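Are resoled or "refreshed" sneakers ever worth it?

btang_walks
Joined October 2024 · 6 posts
The Brindetti shop in Cistley wants 18 dollars to clean a pair of sneakers and 200 to resole them. Two hundred. I paid less than that for the shoes. Their sign says a resole gives you "another 700 miles." Has anybody here gotten that?

Moleck
700 miles on whose feet? I'd want to know who measured it and on what surface. My guess is a marketing person with a round number.

ifi_stam
I had a pair done in April and I'm still walking in them. The glue line is fine, the heel is fine. You people distrust everything.

Moleck
One pair since April is one pair since April. How far do you walk in a week?

ifi_stam
To the bus and back, plus the dog. Fair enough, but they're comfortable and the old soles were bald.

brandao_heel
Resoling makes sense on leather shoes with a welt. On foam sneakers the midsole packs down and a new rubber bottom doesn't bring it back. The shop won't volunteer that because they sell the rubber.

btang_walks
So what about the 18 dollar cleaning? Mine are mesh with some lighter trim, and the trim is what bugs me.

brandao_heel
Soft brush, cool water, a drop of dish soap. Keep the water off anything suede and use a dry eraser there. Save the 18.

ifi_stam
I tried an eraser on suede once and got a shiny patch. I'd pay the shop.

btang_walks
Same colors as mine, for anyone wondering what I mean by trim:

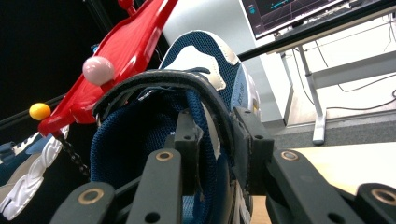

Navy mesh, pale gray and cream on the overlays

Moleck
Mesh I'd do at home. For the cream parts, test a spot near the tongue first, whoever does it. And ask Brindetti if they redo the job when the sole peels. If they get vague, there's your answer.

btang_walks
Asked. "Depends on wear." Keeping my 200.

ifi_stam
Every shop says that, Bình. Mine did too and the soles are still on.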